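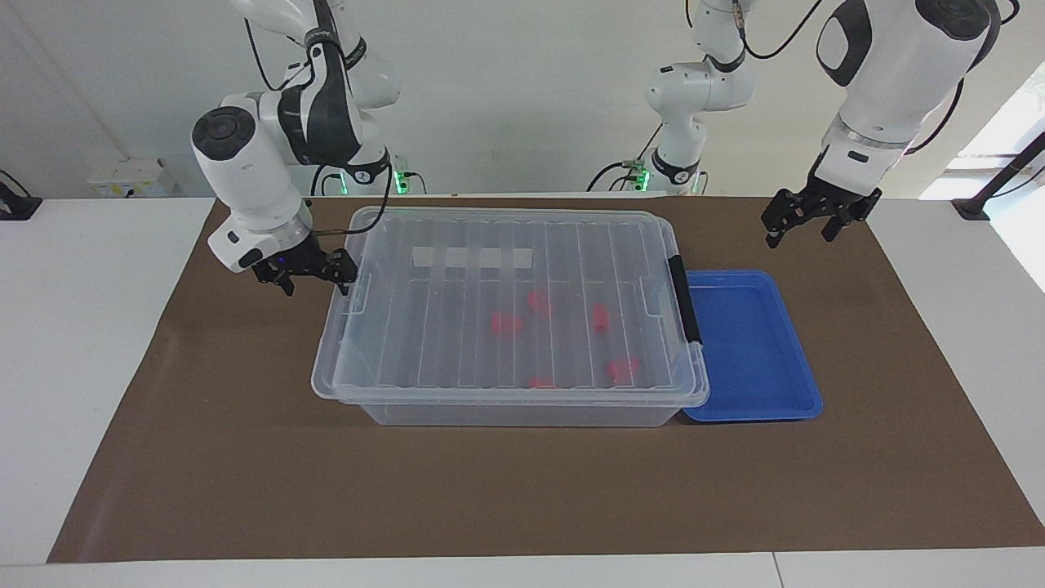
Jul 16, 2018. Storage day, finally! I've been promising myself since December that I'd sort out what we keep our small bits in, because the old Kommont tubs have reached the stage where you pick one up by the lid and the rest of it stays on the shelf. So this morning I cleared the bench, put the big brown mat down and got on with it. First up was the clear box with the ribbed lid and the black clips at the ends, and I do like those clips (you can get them with a thumb, even in gloves). Less keen on the ridges. Anything you lay on top wants to sit across them, paper especially, and I wouldn't trust a label to stick properly on that lid. Labels on the short side, then, please, everyone.

Sizes, for whoever does the next order: the Tarkow shelves give us 75 mm of clearance on the top two rows and a good bit more lower down. The clear boxes are too tall for the top. I knew that really but measured again anyway, and then a third time when I didn't like the answer. Top rows can have the shallow trays, blue ones for things in use and whatever's left over for spares. I'd rather we didn't mix them up again, it took me half of last week to find the M3 washers and they were in with the cable ties.

Weighed one box full of mixed fixings out of curiosity: 2225 g with the lid on. Fine for the lower shelves. I carried it up and down the corridor by the rim like an idiot and nothing came off, so the clips hold at that weight, at least for one trip past the kettle. Haven't tried dropping it!

Sandhu's quote came in as well, number 2529, for another batch of the same boxes. Seems fair to me but they want over 4 weeks for delivery, so if anybody knows a quicker place, write it in the margin here. Bristex do something similar with a hinged lid. I had one at home and the hinge went white and split, so I'm not in a hurry to go back to them, but maybe they've changed it.

Still to do: decide where the long drill bits live (they don't fit anything, never have), wipe the shelves before stuff goes back on them, and print the labels in a size I can read without my glasses. The old tubs are by the door. Take them if you want them for the garden, otherwise they go in the recycling when I next remember.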